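マーケティング実務演習 第4回 配布ノート
商品ページの文章と在庫の話

前回の続きです。前回休んだ人は、先に第3回のノートの後半(顧客の分け方のところ)だけ読んでおいてください。全部読まなくても大丈夫!

今日の題材は、Stusteriaという架空っぽい響きの名前の店ではなく、と言いたくなるところですが、マーケティング実務演習 第4回 配布ノート
返品から商品ページを見直す

前回の続きです。休んだ人は、第3回のノートの後半(顧客の分け方のところ)だけ先に読んでおいてください。全部読まなくても大丈夫!

今日の題材は、衣料品の通販をやっているStusteriaという店です。私が以前、商品ページの手直しを手伝ったところで、担当のAnca Chiriacさんから授業で使う許可をもらっています。店の倉庫はAvthorpeという町にあって、私も一度だけ行きました(駅から遠い!)。

1 返品理由の欄は信用しすぎない

返品フォームにはたいてい「サイズが合わない」「イメージと違う」「その他」が並んでいますよね。Stusteriaもそうでした。で、集計すると「イメージと違う」がずらっと出てくる。ここで「写真を撮り直しましょう」と言いたくなるんですが、ちょっと待ってください。色なのか、生地なのか、丈なのか、この選択肢からは何も分からないんです。

Ancaさんと私がやったのは、自由記入欄を2,000件以上、ひたすら読むことでした。地味です。でも読んでいくと、選択肢では「サイズ」なのに、書いてあることは生地の厚みの話、というものがけっこう混ざっていました。
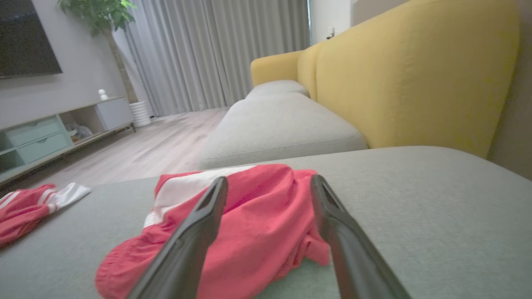 商品説明の文章に話を移します。返品の多い商品ほど説明が短いかというと、そうとも言えなくて、長いのに肝心なことが抜けている場合があるんですね。「着心地抜群」「毎日はきたくなる」と続いて、裾の形がどこにも書いていない、とか。たとえばソファの上でくしゃっとなっている赤い服、ああいうものを文章だけで売るとしたら、みなさんなら何から書きますか。「赤」だけだと朱色を思う人もワインレッドを思う人もいるので、私なら「珊瑚色に近い明るい赤」まで書きます。それから白い切り替えがあること。形容詞を盛るのはそのあとです。

2 書く順番

私がすすめている順番は、色、形、生地、手入れ、最後に気分の言葉。Ancaさんは生地を先頭に置きたい派で、ここは最後まで意見が合いませんでした(いまも合っていません)。季節ものなら生地が先でもいいかな、と最近は思っています。冬物を探している人は、まず厚さを知りたいでしょうから。

スマートフォンの画面では、説明文の最初の2行しか表示されず、残りは「続きを読む」に隠れることがあります。だから順番が効いてくるわけです。パソコンで原稿を書いている人ほど忘れがちなので、提出前に必ず自分の電話で見てください。私もよく忘れます。

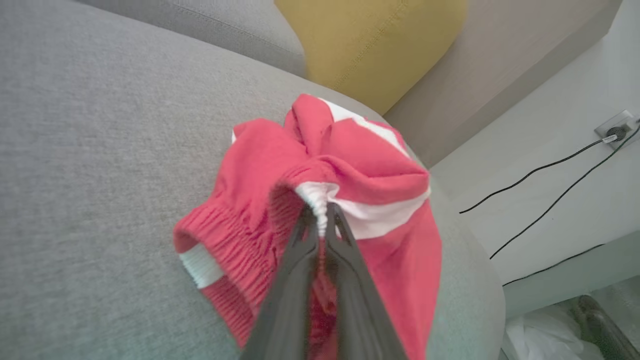
この2行に店名を入れるのはもったいないですよ、という話もしておきます。お客さんはもうその店のページにいるんですから。Stusteriaの古い原稿は、どの商品も「Stusteriaがお届けする」で始まっていて、そこを削るだけでずいぶんすっきりしました。社内では少し反対があったそうですが。

3 セール期の在庫表示

セールの時期になると「残りわずか」の表示をどこで出すかが問題になります。Stusteriaでは、在庫管理にCarnicoという仕組みを入れていて、残りが40点を切ると自動で表示が出る設定でした。これ、靴下とコートで同じ数字なんです。靴下の40点は、セールの日ならあっという間。コートの40点は、ひと月たってもまだ残っているかもしれない。それで「残りわずか」と言われても、お客さんはだんだん信じなくなりますよね。

そこで基準を点数から日数に変える案を出しました。最近の売れ方から見て、あと3日でなくなりそうなら表示する、という考え方です。計算は難しくありません。在庫の数を1日の平均販売数で割るだけ。ただし、セール前の平均をそのまま使うと初日に大きくずれるので、去年の同じ時期の数字も横に置いておくこと。去年の数字がない新商品は、似た商品の数字を借ります。どれを「似た」とみなすかは、けっこう揉めます。

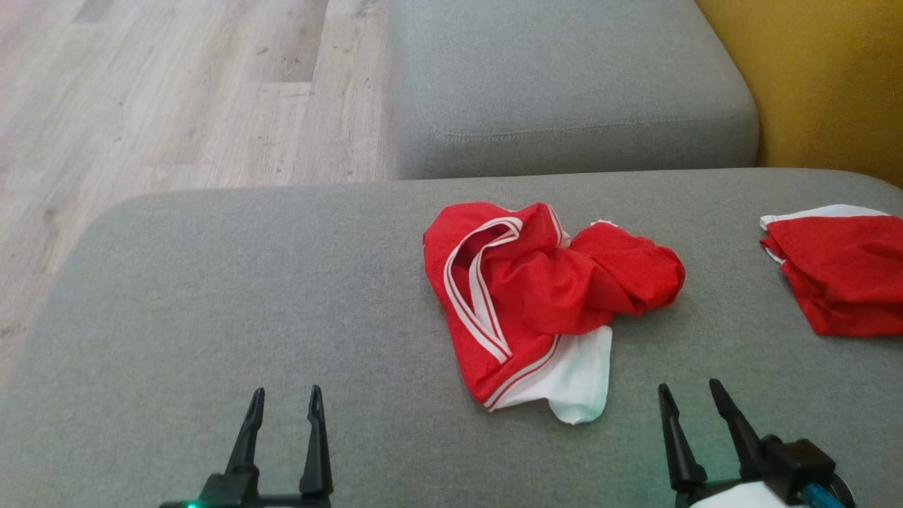
揉めたときにどうするか。私は、値段の近さと用途の近さを別々の列に書き出して比べるようにしています。ひとりで決めず、売り場の人にも見てもらうのがいいです。Sutherlandのテキスト(図書室にあります、貸出中なら言ってください)にも類似商品の選び方の章があるので、気になる人は読んでみて。少し古いけれど、表の作り方は参考になります。

4 次回までの課題

自分がよく使う通販サイトから商品ページをひとつ選んで、最初の2行を書き直してください。元の文と、書き直した文と、変えた理由を短く。理由は箇条書きでもかまいません。服でなくてもいいです。去年は鍋のふたを選んだ人がいて、とてもよかった!

できれば、その商品のレビューも読んで、説明文を直せば防げそうな不満をひとつ探しておいてください。次回はそれを持ち寄って、返品フォームの選択肢を作り直します。

提出は4月末の授業まで。ファイル名には学籍番号を入れてください。遅れそうな人は早めに連絡を。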